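5.3 When the drawer looks open but the run has failed

We now come to the part of the study we enjoyed most, which is the part where things went wrong. Of the 1302 simulated runs we logged for the drawer task, 300 ended in a fault of one kind or another. Most of those were dull: a planner timeout, a joint limit reached halfway through the approach, a start pose that put the elbow into the wall. The ones in this section are different. In all of them the drawer came open, the success flag went up, and a person watching the replay would have been happy to call it a day. We very nearly did!

The task, as set out in Section 3, has two stages. The arm takes hold of the pull handle and draws the drawer out past a set distance, and then it lets go and backs away to its rest pose. Our first version of the scoring script, which came over from the Climer code base with few changes, checked only the first stage. It read the position of the drawer joint, compared it with the threshold, and wrote a one or a zero. Nothing after that moment counted.

Marcela Gajdoš was the first of us to let the recordings play on past the flag. In 40 of the runs that had been marked as successes, the gripper stayed beside the handle and pushed. The fingers opened by a small amount, one of them pressed on the inside of the bar, and the controller, which believed it was free, began its retreat. The result was a tug on a drawer that was already at the end of its travel. In simulation this costs nothing. The contact solver takes up the load, the cabinet slides a little or doesn't, and the episode ends. On a real cabinet with a real load on top, the same tug could pull the whole unit forward, and that is why we treat it as a safety matter and report it apart from the ordinary failures.

We wanted to know where the force was coming from, and tracing it was great fun. Kvido Šťastný added a log of contact pairs to every time step – simple, but we should have had it from the start – and from it we could read the order of events. First the fingers reached the width they had been told to reach. Then the release check passed, since it asked only about finger width and never about contact. Then the wrist began to move back along the same line it had used for the pull. If the hand had turned even slightly during the pull, that line no longer cleared the bar.

The turning was the key to it. The handles in our set are curved, and on a curved bar the fingers can slip along the arc as the drawer comes out. Our planner worked out the retreat path once, at the moment of the grasp, and did not look again. By the time the drawer was fully out, the path belonged to a hand pose that had stopped being true. Nantana Yimyam showed this neatly by replaying the same 40 runs with the retreat path computed at release instead. In all but 2 of them the fingers came away clean, with no contact on the bar after the first step of the retreat.

Those last two runs deserve a few words of their own. In both, the tip of a finger had dropped below the bar during the pull, and no straight retreat would have freed it. A fixed drawer joint makes this worse: the drawer front can't tilt or give, so the finger has nowhere to go but into the metal. Matěj Havlíček tried a small upward motion before the retreat, which freed one of the two. The other stayed hooked whatever we did, and we have left it in the released set under its original number so that other groups can have a go at it. We would love to hear from anyone who solves it.

We also looked at whether objects on top of the cabinet made a difference. They are there in our scenes mainly as visual clutter, and we had expected them to play no part in the fault. For the release fault itself, that held. For what happens next, it did not. A tall or heavy object raises the center of mass and changes how the cabinet answers a forward tug, and our default masses for such objects were, to put it kindly, guesses. The Rerent asset pack gives shapes and surface textures but leaves mass to the user, and we had given every box the same light value whatever its size. Readers who use the pack for any work on tipping should set the masses by hand before trusting a result.

Three changes were made to the test setup after this analysis. The success flag now waits for the arm to reach its rest pose. The release check asks for zero contact between the fingers and the handle over several time steps in a row. A force limit on the wrist stops the run during retreat and labels it as a held release – a name we owe to Miloslav Štěpánek, who got tired of hearing us call it "the sticky one". With the new rules our headline success rate goes down, and we are glad to report the lower number, as it is the one we would stand behind next to a real piece of furniture.

Figure 7. Drawer task in simulation: gripper fingers beside the pull handle, drawer extended, storage box on the cabinet top.
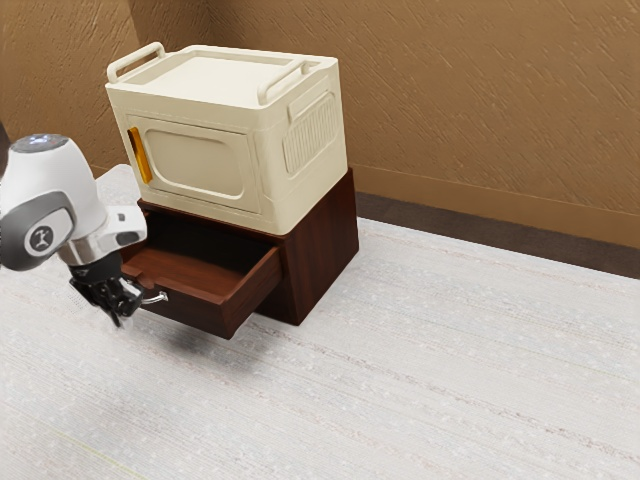
The force limit needs one caution. It was tuned on this arm and this set of handles, and a limit that is right for a curved metal bar may trip too early on a stiff drawer with a knob. We give the value we used in the appendix together with the script that produced it, and we suggest running that script again for any new handle before the limit is switched on.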